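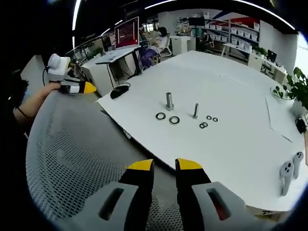

Cell 2 bench - bolts and washers set out, both handheld grippers up.

Progress report, Kolldale cell upkeep
Period: April to 26 May 2018
To: Bogale program office

Short one this time, cell has been taking most of the hours.

Where we are. Handheld pair is back in service after the finger rebuild. Both units stripped, jaws cleaned, yellow tips swapped for the new batch from Flodik. Old tips were going shiny at the point and letting washers slide. New ones hold the big washers fine. Small black ones still a problem when they overlap - tip rides up on the top one and pushes the other away. Looking at a thinner tip, quote asked for, no answer yet.

Bench layout. Kept the parts set as agreed - two bolts stood on their heads, large washers in front of the thick one, small washers off to the right. Gray lines on the tabletop stay where they are, please don't let anyone clean them off. VR controllers live on the right side of the table between runs. Tracking drifted twice in April, both times the controllers had been left on overnight and were flat by morning. Charging is now on the closing checklist.

Camera modules. One had a loose mount, reseated and calibrated again. Took 7 hours, most of it waiting on the calibration to finish and then doing it over becuase the first pass was saved to the wrong folder. Our fault. Folder names fixed.

Numbers. Target for the period was 2,000 cycles without a finger fault. Got there on the second try, first try stopped at 398 with a cracked housing screw. Total downtime 23 hours, that includes the calibration above.

Money. Tips and screws inside budget. Cetley invoice for the spare jaws not in yet, will land in next period.

Still open:
thinner tip for small washers
spare camera mount, none on the shelf
written steps for jaw removal, half done

Next. Run the full set again with the spare jaws once they arive, then same service on the cell 1 pair. Need a yes from you on the spare mount before we order.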